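From: Eldana Araya
To: sastari-players
Date: Monday, October 7, 2019
Subject: Re: Capsule drop rates after the patch

Paula Cârstea wrote:
> Opened 60 capsules in Sastari over the weekend and got two
> rares. Before the patch I'd have had five or six. They've
> cut the rates, I'm sure of it.

I'm not. 60 is a small batch, and what you got in September came out of the event pool, so you're comparing two different tables. Khadija opened 100 on the new build and her rares came in where they always did. 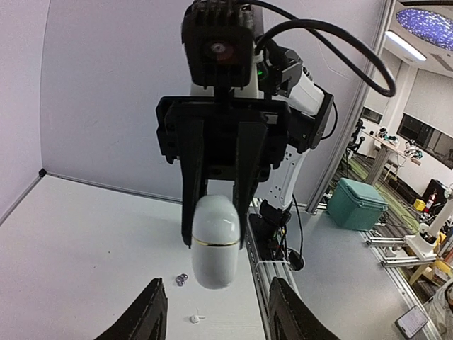
White capsule case, gold band at the middle.

What does bother me is the "lucky hour" trick on the Cikura forum. The guy swears by it, with almost 70 pulls and no log — so we take his word? I tried it twice and saw nothing.

If anyone wants to settle this, write down every pull, duds too, and say which pool it was. Suha has a sheet going. Until it has more in it I'm keeping my gems.

Eldana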